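Walk-Through Checklist with Comments
Site: Skaltham Annex, ground floor and mezzanine
Walked by: Walter Villanueva
Comments read, and in places disputed, by: Fung-ping Tseng
Date: May 26, 2020
Marks used: OK, FIX, ARGUE

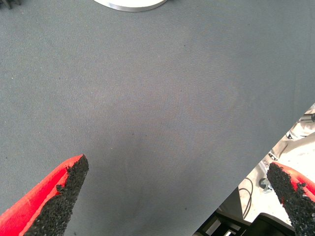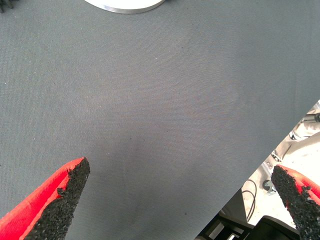
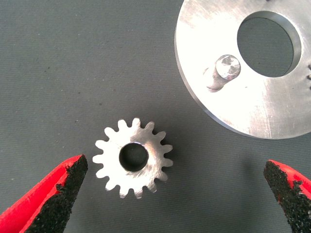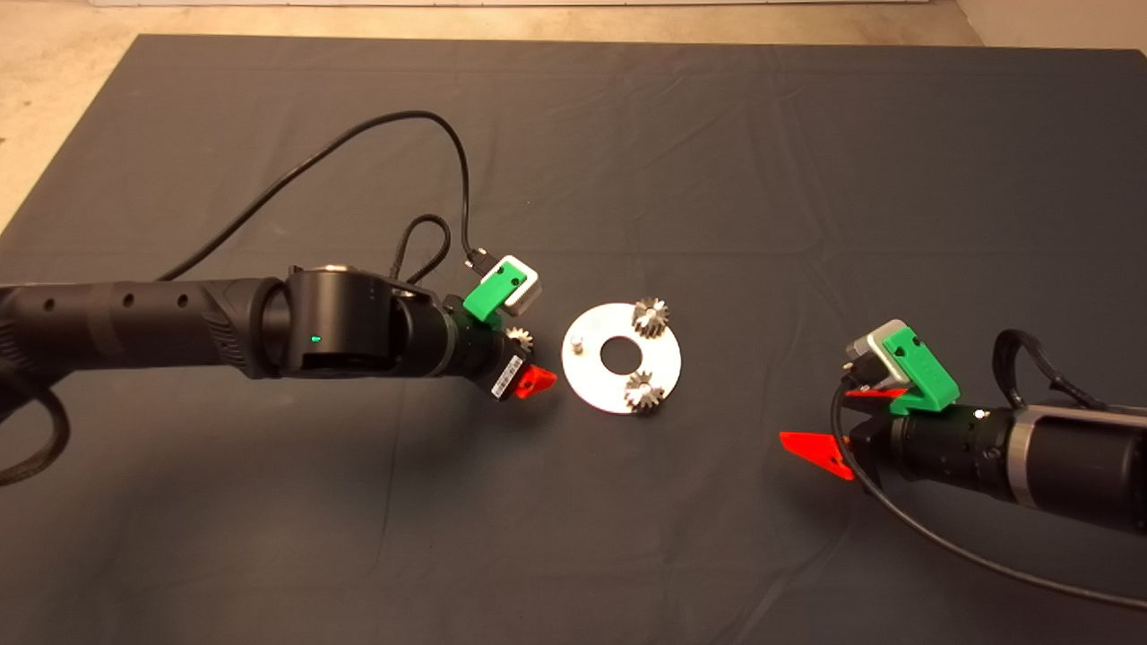
Skaltham Annex. Third picture: small spur gear on the dark gray work surface.

EXITS AND WALKWAYS

1. Front door opens fully from the inside. OK
It also opens fully when there is a breeze, which is a separate complaint.

2. Rear door clear on both sides. FIX
Inside was clear. Outside there was a pallet of Porulance floor cleaner, delivered by someone who saw the words KEEP CLEAR and took them as a product slogan. Moved it myself. Please call the supplier.

3. Exit signs lit. FIX
The one over the mezzanine stairs reads EX. New tube ordered.

4. Walkway tape in good shape. ARGUE
I say it is worn through by the sink. Fung-ping says it is "visible if you know where it was."

STAIRS AND LADDERS

5. Handrail solid. OK
Leaned on it with full body weight. No further comment on body weight, please.

6. Stair treads. FIX
Seventh from the bottom has a lifted nosing. It was in last September's report too, word for word, and I have saved time by copying it over.

7. Ladders tagged and stored flat. FIX
The Huanca stepladder has a tag that says DO NOT USE and a paint tray on its top step with fresh paint in it. Ladder now locked in the closet. Whoever needs the paint tray can come and have a talk with me.

FIRE

8. Extinguishers charged and hung. OK
All needles in the green. The kitchen one is serving as a coat hook. Coat removed, left at the front desk.

9. Alarm test. OK
Loud. One person asked if they should leave. The answer is yes, every time.

10. Storage below sprinkler heads. FIX
The rule on our sheet is 18 inches. The holiday decorations have been stacked with great care to about the height of a reindeer past that.

ELECTRICAL

11. Panel doors close and are labeled. ARGUE
Breaker 12 is labeled "not this one." Fung-ping considers this useful information.

12. Extension cords. FIX
Found a cord plugged into a cord plugged into a power strip, at the end of which was a desk fan. Took all of it. The fan can be claimed when an outlet is found within reach of it.

13. Space heaters. OK
None out. It is spring. Will look again in the fall, under the desks.

FIRST AID AND KITCHEN

14. First aid kit stocked. FIX
Plenty of eye patches, no bandages. Refill is on the Gondesness order with the paper towels. Do not let them swap in the cheaper kit.

15. Eyewash bottles in date. OK

16. Microwave clean and seal intact. FIX
Seal is fine.

COSTS SO FAR
Tread repair quoted at $400. Doing the whole stair quoted at $800. I would do the whole stair. Fung-ping would like a second quote and has agreed to walk on the left until it comes.

Open items go back to W.V. by email, with the item number in the subject line. "That thing you mentioned" is not an item number.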